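Soft Food Workshop, Handout 4: The Ketchup Bottle
Maja Głowacki, Gruvstead Craft Rooms

Welcome back! Last time we made the fried egg, and now we get to do a bottle with a real label on it, my favorite project of the whole course.

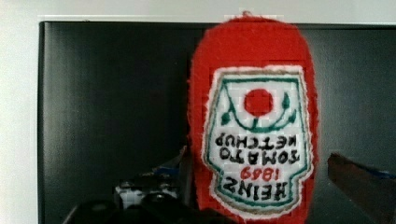 Start with the label, while your eyes are fresh. Work it flat on white cross-stitch fabric before you cut anything: keystone outline in green, then the red tomato, then the vine curving under it with its little leaves. Lettering comes last. TOMATO KETCHUP and HEINZ go in black, 1869 in red. Wobbly letters are fine, they look wonderful on a fuzzy bottle!

Body: two long ovals in red, 90 mm across at the widest point. Sew the label to the front piece first, then join the sides (small stitches, please) and leave 30 mm open for stuffing. Push the filling right up into the cap end before you do the middle. Finish with a tuft of red yarn on top.

Bring for next time: sharp scissors, black thread, leftover red yarn. We start the mustard!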